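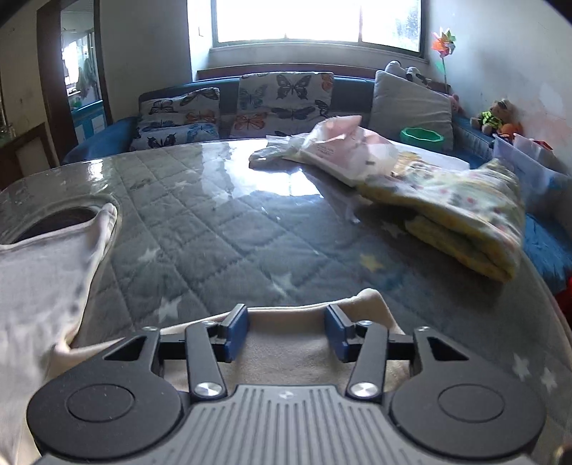
Fig. 1. Gray quilted mattress under a clear plastic sheet, with a beige cloth.

Housekeeping and Linen Care
Unit 4: Mattresses, Covers and the Bed Inventory
Lelthorpe Hospitality Program
Instructor: Aníbal Salazar

Reading before class: Unit 3 handout (fibers and laundering). Bring your care label sheet from last time, filled in.

1. What a mattress is made of

For this course we divide a mattress into three parts: the core, the comfort layers and the ticking. The core carries the weight. It may be springs, foam, latex or a mix. The comfort layers sit on top of the core and are usually foam, fiber fill or felt. The ticking is the outer fabric.

Quilting means that the ticking is stitched through to a thin layer of padding underneath. The stitching keeps the padding from sliding and gives the surface its pattern of raised and sunken areas. Crumbs, hair and dust collect along the stitch lines, so a vacuum nozzle should follow those lines and then go across them. A flat brush pulled over a quilted top will miss most of what is down in the seams.

Most tickings cannot be taken off and washed. Read the label first. If the cover has a zipper, this does not mean that it is meant to be removed. Some zippers are only there for the factory.

2. Types of protection

Plastic sheeting. Used for delivery, storage and building work. It stops dust and spills but does not let water vapor through. A mattress that is wrapped while damp will stay damp and may grow mold. Sheeting is also slippery, noisy and hot to lie on. Do not make up a guest bed over it. Loose film is a suffocation hazard and must be kept away from small children. Fold it and take it out of the room as soon as you are done with it.

Coated protectors. A fabric layer with a thin waterproof film on the back. These are washable, but high dryer heat can make the film crack or peel. Hold a protector up to the light after every few washes and look for pinholes.

Quilted pads. Soft and absorbent, and normally not waterproof. A pad slows a spill down and gives you time to strip the bed. It does not protect the mattress from a large one.

Encasements. These close around all six sides with a zipper. They are used for allergy control and as part of a bed bug plan. An encasement with a torn seam or an open zipper end does nothing useful and should be replaced.

3. Dealing with stains

Work in this order:

Strip the bed and bag the linen separately from the rest of the room.
Blot with a clean, light-colored cloth. A dark cloth can lose dye into the ticking, and you cannot see what you are picking up.
Work from the outside of the stain toward the middle.
Use as little liquid as you can. Foam holds water for a long time.
Blot again with a dry cloth, then leave the mattress uncovered until it is dry all the way down.

Use cold water for blood and other protein stains. Hot water sets them. Wear gloves for all body fluids, and follow the disposal procedure in Unit 2.

Do not mix cleaning products. This will be on every test in the program – bleach with ammonia or with an acid cleaner gives off toxic gas.

4. Rotation and records

Rotate means turn head to foot. Flip means turn over. Many modern mattresses have a comfort layer on one side only and must never be flipped. If there is no label and you are not sure, rotate only and make a note of it.

Each mattress in a property should have a number, written on a tag at the foot end. The record shows the room, the date it came into use, rotations, stains and repairs. We will use the Braltham inventory as our practice case. Braltham is a lodge with 40 guest rooms and 89 mattresses, counting singles, doubles and the folding beds in storage. In the last full year the linen room logged 1,415 protector washes.

Notice how Braltham separates its stock into Main House and Kelleck Wing. The Kelleck Wing rooms are let by the month and have a different rotation schedule. When you add up the sheets, check that a mattress moved between the two has not been entered twice. There are two errors of this kind in the practice set.

5. When to take a mattress out of use

Age by itself is a poor guide. Take it out if you find any of the following: broken springs that can be felt through the top, a dip that does not recover, a stain that has gone into the foam, mold, or torn ticking that exposes the fill. Mark it clearly before it leaves the room so that it does not get put back on a bed by the next shift.

Assignment

Complete the Braltham sheets and write one page on which mattresses you would replace first, and why. Show your totals. The assignment is worth 25 points, and two of those are for legible tag numbers.

For Unit 5, read the Midtbø case on laundry contracts. It is long – start with the price table at the back.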